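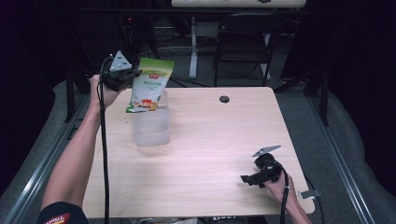 Hundthorpe handling cell: progress report to Samness, July

Prepared by Priya Esposito

The cell has spent more of this period working than being worked on, a first for the project. We logged 367 completed pouch-into-tub runs against a target of 400. Most of the shortfall comes from one bad stretch described below, and the rest from my optimism when I set the target.

Grippers. Both hand-held grippers have now been stripped and cleaned. The left one had developed a habit of closing fully and then thinking better of it. Begay found a worn jaw pivot, replaced it, and left the old one on my desk as a sort of trophy. The right one needed only a clean and a new screw, the original having gone wherever screws go.

Marker plates. We lost four mornings to tracking that drifted by a few millimetres whenever the operator turned a wrist. Everyone blamed the software, including the people who wrote it. The left plate was loose on its mount. Both plates are now checked with a thumb before each session and re-seated properly every 600 cycles. The thumb check is in the written procedure, where it looks slightly ridiculous.

Cables. The cables still run from the grippers past the operator's hands and down off the table. They pull if you reach too far and they catch on the table edge. We have tried three routings and returned to the first. A lighter cable is on order from Gomach — quoted in May, promised in June, and now described as "imminent".

Pouches. Flexible packaging remains harder to place than boxes. Of the failed attempts, 213 were pouches folding against the tub rim instead of going in. Gripping nearer the top seal helps, provided the operator remembers to do it.

Spending is within budget, apart from jaw pads, which we get through like biscuits. I would like to move some of the unspent travel money across to cover them, and need your agreement by the end of the month.

Next period: fit the new cables if they exist, finish the remaining pouch runs, and write up the pivot replacement so that it can be done without Begay.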